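Kando Sit-Stand Frame – User Guide
Section 4: First Use and Saved Heights

Congratulations, the heavy lifting is over! If your desktop is bolted down and the legs are plugged into the control box, you're ready for the fun part. This section takes you through the first reset, finding your two best heights, and saving them so you can switch with one press.

The Kando frame works with solid wood, veneer and laminate tops, straight or curved.
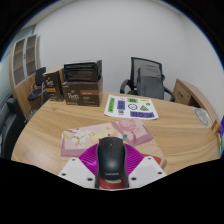
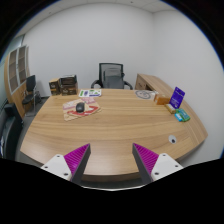
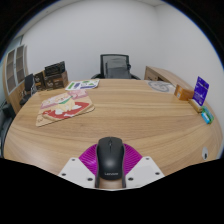 Wood-grain desktop.

Before you start

Check that there is open space above and behind the desk for its whole travel. Window sills, wall shelves and radiator knobs are the usual trouble spots, and a sill that clears the desk when you're sitting may well catch it on the way up. Leave a gap of at least 30 mm between the back edge and the wall.

Give every cable enough slack to reach its outlet with the desk at full height. The Fogh cable tray (sold separately) is great for this – it rides up with the desktop, so only the main power lead has to move.

CAUTION: Keep children and pets away from the legs during the reset. The anti-pinch sensor doesn't work until the reset is complete.

4.1 Resetting the legs

1. Plug in the power lead. The display on the handset shows two dashes.
2. Press and hold the DOWN button. After a few seconds the legs creep down to their lowest point, rise a tiny bit and stop.
3. Let go of the button. The display now shows the height.
4. Run the desk all the way up and all the way down once. Listen as it goes! A soft, even hum is what you want.

Note: If one leg moves and the other stays put, release the button right away and unplug the frame. Push both leg connectors firmly into the control box, then start again from step 1.

4.2 Finding your sitting height

Wear the shoes you normally work in, even if those are slippers.

1. Set your chair first, with your feet flat on the floor and your thighs level.
2. Let your arms hang, then bend your elbows to a right angle.
3. Move the desk until your forearms rest lightly on the surface and your shoulders stay down. Many people land near 700 mm, but go with your own body over any number.
4. Type for a few minutes before you save anything. Small changes feel surprisingly big here.

4.3 Finding your standing height

Stand up, shake out your shoulders, and repeat steps 2 to 4 above. If your wrists bend upward, the desk is too low. If your shoulders creep toward your ears, bring it down a touch. Laptop users will be much happier with a separate keyboard and the screen up on a stand.

4.4 Saving heights

The handset stores up to 4 positions.

1. Move the desk to the height you want.
2. Press M. The display blinks.
3. Press a number button while it's blinking. A beep means the height is saved.

To go to a saved height, press its number once. Press any button to stop early. Saving to a number that's already in use replaces the old height.

Note: Sharing the desk? Try 1 and 2 for one person and 3 and 4 for the other.

4.5 The anti-pinch sensor

The desk stops and backs up slightly when it meets something solid. Soft things, such as a cushion or a coat, may not set it off, so look before you press.

CAUTION: Don't run the motors for over 2 minutes without a break. If the display shows HOT, leave the frame alone until the message clears.

Guide written by Said El Sherbiny. Diagrams for the wall-chart version by Lahcen Saber.

Continue to Section 5: Handset Lock and Error Codes.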